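La méthode tenait en une ligne du protocole : montrer le geste à la main, avec la pince, et laisser le modèle l'apprendre. Wendelin Frei l'avait lue le premier soir chez Ruchti et n'y était plus revenu.

Il en était à la démonstration 1661. Le vêtement noir était plié sur la couverture à grandes feuilles. Il approcha les deux mâchoires, serra, attendit.

- Tu appuies trop tôt, dit Plorkow.

- C'est le même geste qu'en juin.

- En juin, le modèle échouait 14 fois sur 30.

Frei ne répondit pas. Il regardait les patins bleus contre le tissu. 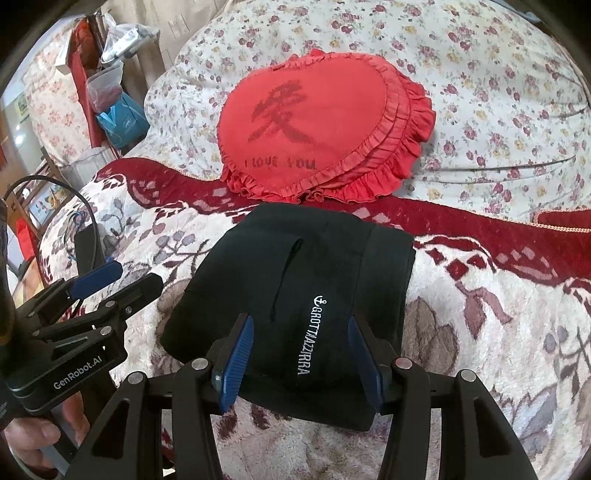
La prise par les deux côtés, sur le lit à la couverture fleurie.

Le résultat arriva le soir même de Lastska. On avait séparé les démonstrations en deux lots : celles où Frei serrait d'un coup, et celles où il hésitait avant de fermer la pince. Entraîné sur le premier lot, le modèle lâchait le tissu ou le froissait. Avec le second, il avait raté 2 essais sur 30.

Plorkow relut les chiffres deux fois.

- Donc il apprend tes hésitations.

- Il apprend à quel moment je regarde, dit Frei.

Elle nota la phrase dans le rapport pour Stollside, puis la barra et écrivit à la place : « durée d'approche prolongée, effet à confirmer ». Frei posa la pince et se frotta le poignet. Sa mère avait plié le linge de cette façon, en s'arrêtant toujours un instant, les mains de chaque côté de la pile. Il n'en parla pas à Plorkow.

- On en refait 30 ? demanda-t-elle.

Il reprit la pince.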